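Prukard Opens Garment Folding and Sorting Room at Sovholm 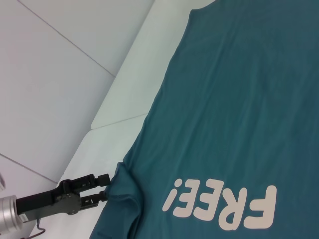 Teal T-shirt with "FREE!" print, laid flat on a white surface.

SOVHOLM, 2007-11-18. Prukard has opened a dedicated room for the sorting and folding of donated clothing at its Sovholm site. The room handles T-shirts, sweatshirts and children's wear previously processed at the Kinsella depot.

Shirts are spread on a white work surface, sleeves and hems are straightened, and the garment is folded to a fixed width of 300 mm. Printed shirts are folded with the lettering outward so that the design can be read on the shelf. Garments with open seams are set aside for repair.

The room has 395 shelf positions. A trial run in June covered 1,714 garments, all adult sizes.

"Sleeves take the most time," said Miroslava Yurchenko, operations manager at Prukard. "A sleeve doubled under the body leaves a ridge, and the stack leans. We now flatten both sleeves before the first fold."

Folded stock is packed in cartons of 100 and labeled by size and color. Distribution to Grustach stores remains on the existing schedule. Drop-off points for donors are unchanged.

Contact: Ottar Söderlund, Press Office, Prukard, Sovholm
Last updated: November
© Prukard. All rights reserved. Back to top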